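The Arm in the Back Room

By Yaqin Xie
September 2018

Hongjun Cui makes tea before he makes anything else, so a visit to the Irutel workshop starts slowly, with everyone standing at the sink end of the room and somebody hunting for a clean cup. I didn't mind a bit. It gave me time to look at the thing I'd come to see, which takes up a good deal of the carpet at the far end and which the members just call the arm, as if there were only one in the world.

Irutel is a shared workshop, the sort of place where one person is fixing a chair while another is soldering and both of them are arguing about the radio. Members pay 70 dollars a month and get a key and a shelf. The arm came in April, secondhand, from a packing company called Hidik that was clearing out a building, and it took 15 members (and one very patient cousin with a truck) to get it through the double doors.

"We had no plan at all," says Rongrong Xiong, laughing. "We had a robot and a pile of cables, and Jianguo kept saying he'd think of something."

Jianguo Yan did think of something. He wanted it to pick up blocks. That may sound like small potatoes for a machine made for factory work, and I said so, a little rudely, over my second cup. He was very kind about it. Blocks that are set out in neat rows are easy, he told me, but blocks dropped in a heap lie across each other at every sort of angle, and the gripper has to find a way in between them without shoving the whole lot into a corner.

So the group has spent its evenings on the bin, the clamps, the fingers and the long, long business of tying cables so they don't snag. Ruoxi Qian looks after that last part, and she can talk about slack the way my grandmother talked about pie crust. Too little and the arm pulls on its own wiring, too much and you've got a loop waiting to catch on something. She has redone the run down the arm more often than she cares to say. 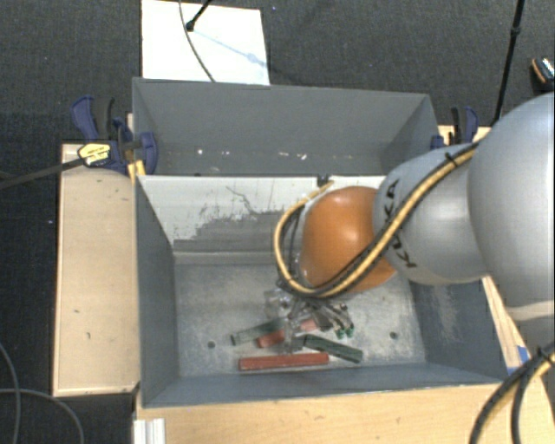

Ten Tries and a Biscuit

The evening I stayed, they were working through a set of 10 picks, with Rongrong keeping the tally on the back of an envelope. A red block went up on the first try and everybody cheered, me included! The next one slipped out of the fingers, and Jianguo wrote down the angle, muttered a bit, and set it going again. They finished with six good ones, and Hongjun opened the biscuits.

Money has been tight but not terrible. The group has put 600 dollars into the project so far, most of it on parts for the gripper, and Ruoxi would like a second set of fingers before winter so there's a spare to hand when one cracks. After that they'd like to try spoons, or possibly socks. There was quite a strong feeling in the room about socks, and it was still going on when I found my coat and went out to the bus.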